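**Ticket 2764 — demos rejected at import, hand-held grippers**
Project: Fluscombe
Status: reopened

Reopening this. The Maltex importer still drops 200 of the 1000 tidy-up demos with "gripper width out of range", and I don't accept that the operators are at fault. The last reply told us to "demonstrate more slowly". We did, for a whole afternoon at the Standudside flat. Same error.

Tried so far:

- Recalibrated both grippers, fully open then fully closed. No change.
- Swapped left and right in the config. The error followed the left unit, which I'd call a clue.
- Re-ran the import on Karam's older build. It accepted everything, including a take I'd spoiled on purpose, so I wouldn't trust that either.

Support says the blue pads compress and throw off the zero. Maybe. Then why does the right one pass with the same colour pads? Please don't close this again until someone has looked at the raw width values — I've attached 2 logs.

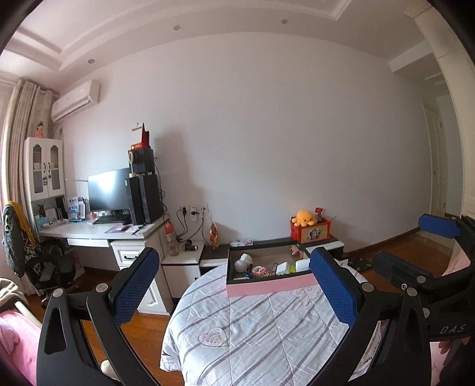
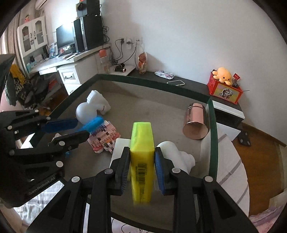 *First picture: fingers open over the storage box on the bed. Second: highlighter held upright between the pads.*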